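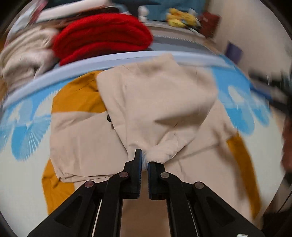 Hand-held demonstration is a method of teaching manipulation tasks to a robot in which a person carries out the work with a gripper held in the hand, and no robot is present. The gripper carries a camera, and the recorded views and finger movements are later converted into training data for an arm fitted with matching fingers. Cloth handling is a common subject. A garment has no fixed shape, and the demonstrator must choose a point to hold, as where two black fingers with blue-edged pads pinch a bunched fold of beige fabric lying over a mustard-yellow cloth. The wide-angle lens keeps both the fingers and much of the surroundings in view, at the cost of strong distortion towards the rim.

The main alternative is teleoperation - the remote control of a real arm by an operator. It records joint positions directly, but is slower and ties the work to one site.

The Semwal set, compiled at Drerncombe by Areti Stergiou and Orest Fedoruk, holds 3,438 hand-held demonstrations of laundry tasks recorded in more than 30 homes. A further 300 were made by teleoperation for comparison. Recordings in which the garment slipped were kept and marked as such - a practice later adopted in the Cleveo set.

See also: Teleoperation; Imitation learning; Kinaesthetic teaching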